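## Build-on-your-plot offer reaches Fidevcombe, with plenty left unsaid

House builder Gromuvance has begun taking bookings in Fidevcombe for what it calls a "complete" self-build service, under which buyers who already own a plot pick a house from a set range and pay one price for the lot. The firm says its price will not move once the contract is signed. Its own paperwork is less sure of that.

The range runs to 6 house types, all of them drawn up for flat ground. Anyone who has walked up the lanes behind Fidevcombe will know how much flat ground there is to be had. Under the terms handed out at the launch, slopes, poor soil, tree roots and "unforeseen matters below the surface" are all charged on top, at rates the firm will set after its own survey. The survey costs £462, has to be paid before any price is given, and is not returned if the buyer walks away.

Gromuvance describes this as "peace of mind from the first spade". It did not say what the usual extra bill comes to, and when asked how many of its past buyers had paid only the headline price, it sent a second copy of the brochure.

The brochure also promises help with planning permission. The small print limits that help to filling in the forms and sending them off. If the council says no, the buyer can try again with a different house from the range, for a further fee, or can end the contract and lose the deposit. Changes to the outside of a house to suit local rules count as "personal choices" and are priced as such.

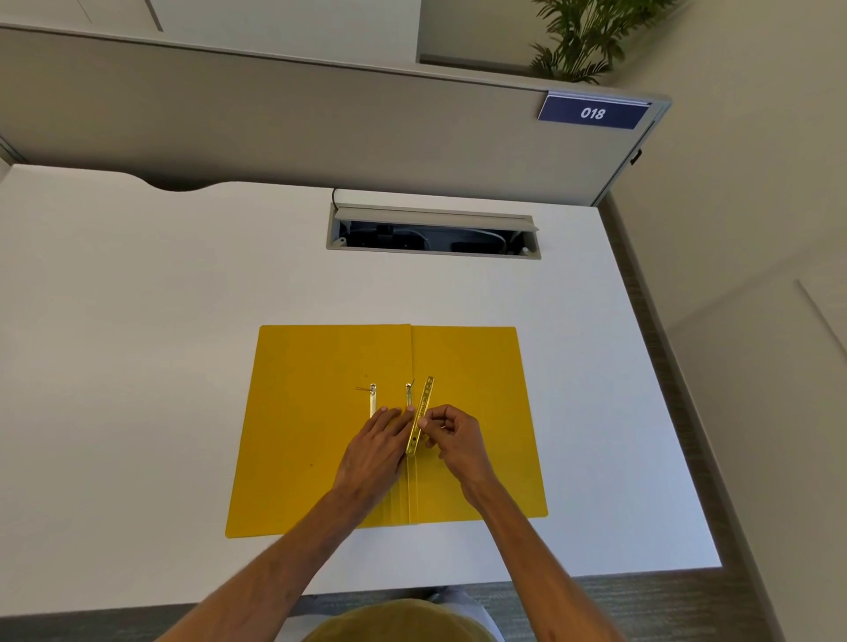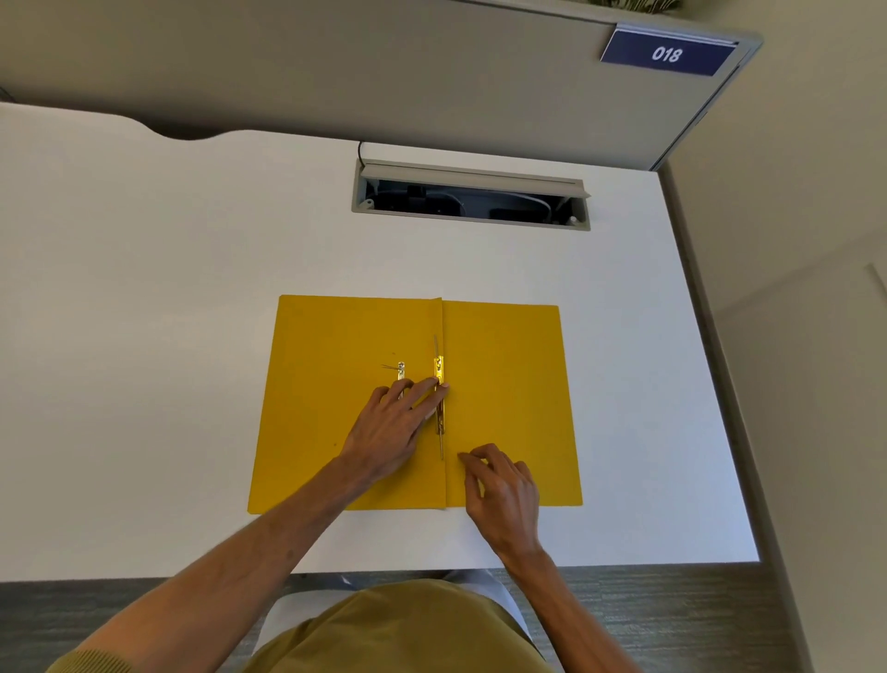 Yellow card folders, opened flat at the metal fastener.

According to Drurnanetti, the plot-finding agency working with the builder, buyers have been asking for something like this for years and are quite able to read a contract. The agency points out that a self-builder who hires each trade separately has no fixed price at all, and says complaints about extras tend to come from people who bought a difficult plot cheaply and hoped for the best.

There is something in that. Drurnanetti is, however, paid a commission by Gromuvance on each signed contract, a detail found on the back page of its leaflet and left out of the talk given at the launch. It also has plots of its own to sell in the area.

One clause deserves a closer look. The firm says it will have a house ready to live in within a year, and offers £100 a week if it is late. The clock starts only when the site is "fully prepared", and it is Gromuvance that decides when that point has been reached. Bad weather and late deliveries stop the clock. So does any change asked for by the buyer, down to a different kitchen tap.

The builder has 2 finished houses within driving distance, both at Au and both on level former paddock. Visits are by appointment and last half an hour. There is no show house in Fidevcombe itself, and no date for one.

Bookings stay open until the end of January, after which, the firm says, prices will rise. It would not say by how much.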